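Bowls for the Everyday Table
February 9, 2018
By Tahmineh Zarei

We get asked about bowls more than anything else in the shop, more than knives, more than the big pans, and I never mind because I could talk about bowls all afternoon. So Ehsan Sadeghi and I have put our two favourite ranges on one page: the Grullivex steel bowls and the Jilach porcelain. They do quite different jobs and they look lovely on the same table, which is how most of us end up using them at home.

Grullivex steel mixing bowls

The steel ones are the workhorses. Plain, round, shiny inside and out, with a rim you can get hold of properly when your hands are covered in dough. The big one is the one I'd buy first. It takes a whole batch of bread dough, or a salad for more people than you meant to invite, and it is light enough to tip up and scrape out with one hand. The smaller ones are for everything else — eggs, chopped herbs, the peelings, a bit of yoghurt with cucumber in it.

They do show marks. Polished steel picks up smudges the moment you touch it, and the inside of a large bowl will show every one of them when the light catches it. I've stopped minding. If you do mind, a soft cloth and a drop of vinegar brings the shine straight back.

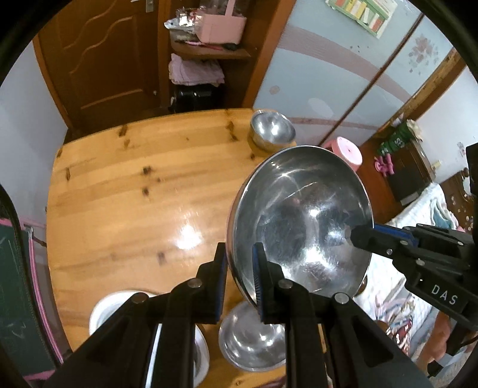

Jilach porcelain bowls

Now for the pretty one! The Jilach bowl is white with a pale blue floral pattern, and the best of it is on the inside, so you meet it as you eat. There's a band of little hexagons and flowers running round the upper wall, and then a round blue medallion right at the bottom, very dense and lacy, with small touches of reddish brown. Those brown touches are what sold it to me. Without them it would be a nice blue and white bowl, and with them it has a bit of warmth that suits a wooden table very well indeed.

The rim lets a little light through when you tip the bowl towards a window. Ehsan says I show this to every customer (I do).

We use ours for soup, for rice, for pomegranate seeds in winter and for strawberries from May onwards. It has a soft sheen that wipes clean easily, and tomato doesn't seem to stain it, which I can't say for some of the other bowls in my cupboard.
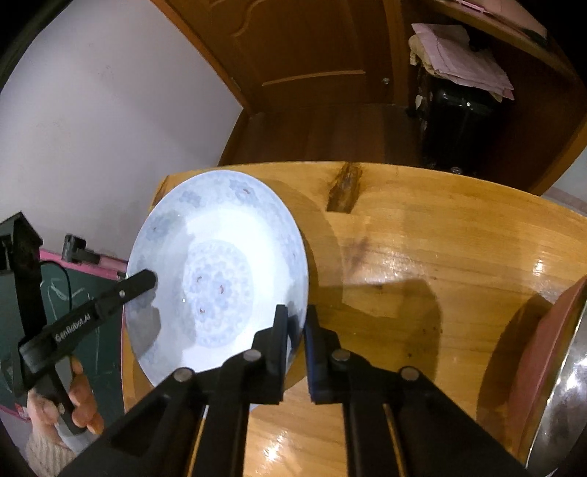

It's also a good bowl for serving guests, as the blue is quiet enough to sit beside whatever plates you already own. My aunt puts hers out with dark green glass and it looks wonderful.

Looking after them

Steel: wash in hot soapy water and dry straight away if your water is hard. No wire wool, please. The bowls nest, biggest at the bottom.

Porcelain: wash by hand with a soft sponge. Put a folded cloth or a sheet of kitchen paper between bowls when you stack them. We wouldn't put these in the microwave or the oven.

Ordering

The steel bowls are sold singly, so you can start with the large one and add to it. The porcelain comes in boxes of 2. Our last delivery was 200 boxes and there are 182 left on the shelf as I write, so there's no rush, but do tell us if you want matching ones later and we'll try to keep some back.

Last updated: February 9, 2018

Contact Jodusau Kitchen & Table | © 2018 Jodusau | Back to top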